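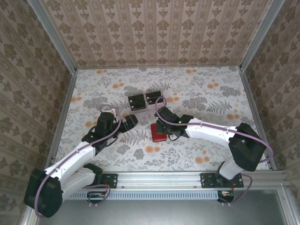
Page last changed: 23/02/2026

How to Run a Two-Arm Demo on Open Day

Our open day is in May, and every year a fresh batch of people gets handed the demo table with a cheerful "it basically runs itself." It does not. This page covers the Pluklow table, the small two-armed one with the wallpaper. The big Mofokeng cell has its own page and its own problems.

Before you start

You need the table, the demo laptop, the box of props, a roll of painter's tape and a second person. The second person is for talking. You can run the arms or you can answer questions, and visitors can tell when you are doing both.

Allow 19 minutes for setup. Brenda Inskip timed it, and she was not interrupted by a school group, so adjust accordingly.

Step 1. Check the rail

Both arms are bracketed to the aluminum rail along the front edge. Hold each bracket and try to wiggle it. If it moves, tighten it before you power anything. An arm that has shifted a little will still go confidently to where it thinks the box is, and then close its gripper on the air next to it in front of forty people's phones.

Leave the little circuit boards under the brackets alone. They look like they want tidying. They don't.

Step 2. Look at the purple cables

Each arm has a thin purple cable running along it. It should have enough slack to rise in a loop when the arm reaches in toward the middle. Power off, move each arm by hand through its reach and watch the cable. If it pulls tight, feed some back toward the base. If it droops far enough to brush the props, take some up.

Do this slowly. The shoulders are heavier than they look.

Step 3. Set out the props

Put the small black-and-white boxes side by side in the center. The red piece goes nearer the rail, where the right arm can come down on it from above. Mark the corners with tiny bits of tape if you must, but peel them off between groups, or every visitor will ask whether the robot is following the tape.

Yes, the printed flowers make it harder to see where you are putting things. People ask about the decor more than they ask about the arms. The answer is that a plain white table is easy and most homes don't have one. Say that and move on. Do not get drawn into whether the brown damask goes with the ferns.

Step 4. Power up, then wait

Switch on, open Codura on the laptop and load the session called "openday." Let both arms go to their start pose before anybody leans in. Speed is set at 124, a number that means something only inside Codura. Please don't change it. Someone tried 2000 last year to see what would happen, and Codura, to its credit, refused.

Step 5. Do one dry run

Run the full sequence once with no audience:

Both arms come in over the table.
The right gripper stops just over the red piece and pauses.
It closes, lifts, and holds.
The left gripper nudges the nearest box.
Both arms go home.

The pause in the second line is deliberate. Visitors will assume it has crashed. Your second person should be mid-sentence at this point - any sentence will do.

Step 6. Run it for people

Keep groups to whoever can see in from the front. Hands stay on the visitor side of the rail, including the hands of the people who built it. Say what is about to move before it moves.

Questions you will get, in order of frequency: Can it fold laundry? (Not this setup.) How much does it cost? (Send them to the front desk.) Will it take my job? (Ask what the job is. It's usually a better conversation than the one about laundry.)

If it misses

Stop the sequence, put the red piece back and run it again. Don't apologize for more than a sentence. A miss followed by a good grab gets a bigger reaction than three good grabs in a row, though please don't arrange one on purpose. We can tell.

If it misses twice, go back to Step 1.

Packing up

Home pose, Codura closed, power off, in that order. Props go in the box marked Zustgate, which used to hold something else and has never been relabeled. Fill in the log sheet with the number of runs. The table passed 1000 last season and we would like to keep the count going.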